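Watar, small things for small kitchens

New thread. I am learning how to set a play table for children, the kind where they pretend to have a fruit shop. White top, orange pieces, and that is almost all.

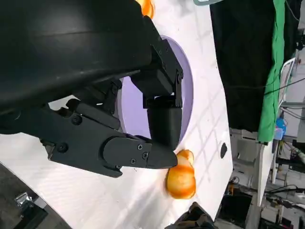

What fruit should you buy first for a play shop? Start with one color family. I began with orange and yellow, and the children still found many names for it: peach, bun, small pumpkin.

A glossy piece on a white top is very easy to see. On my old brown table the same colors looked tired.

I paid 2,479 for my first set from Butska. The bigger one from Molefe was 2,995 and I did not need it. There were too many vegetables that no child wanted to sell.

Round pieces roll. I put a folded dish towel under them when the table is not level, and I wash everything with warm water and a little soap in the evening.

For money we use buttons. A peach costs 6 buttons in our shop, and a bun costs 30, I don't know why. The children decide the prices and they are very strict.

Next I want to try the wooden scale from Cliltine. If you have it, please write me if the plates fall off easily.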